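Refills first, barrels last: the pen bench at Trekwood
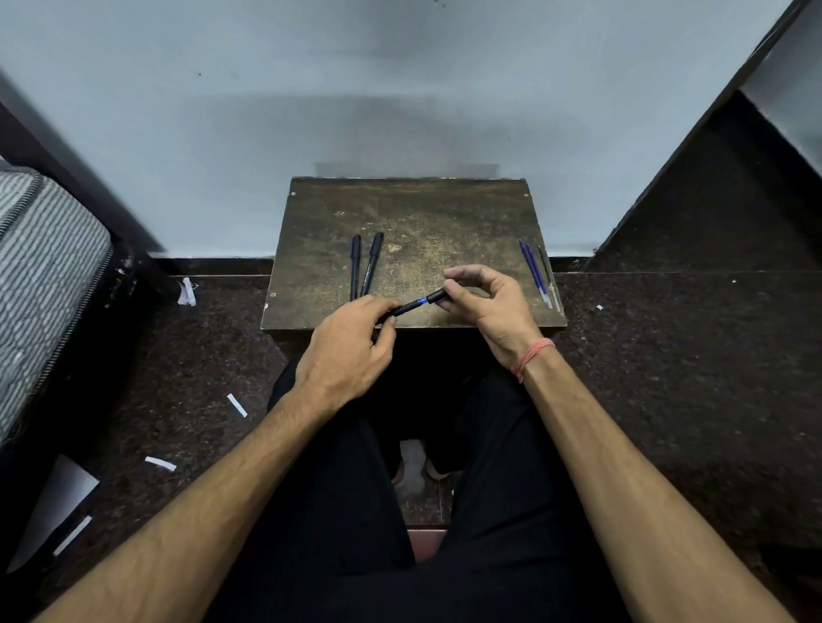

The repair bench at Trekwood, in Raltindale, takes in ballpoints from offices and schools. Its bench lead came to pens from Ehlers, a maker of small hand tools, and talks about them in much the same terms.

"Most of what arrives is a dry refill in a sound barrel," the bench lead says. "The work is opening it without marking the thread." The grip is one hand at the tip end and one at the top, with the turn made slowly. Pliers are kept for metal barrels. "On plastic you'll crack the collar before it moves."

In August the bench logged 922 pens, of which 842 went back into use. A further 68 were stripped for springs and clips. The rest are still waiting for refills from a supplier in Bakel.

Length is the usual trouble. A refill 5 millimetres too long will stop the cap from seating -- trimming the tail is possible, but only above the ink.

"Write with it before you close it up," the bench lead says. "A full tube can still have a dead ball." Blue and black are tested on separate sheets, and refills that skip are warmed in the hand and tried once more before they go in the scrap tin.

The bench takes pens at the side door until 18th February.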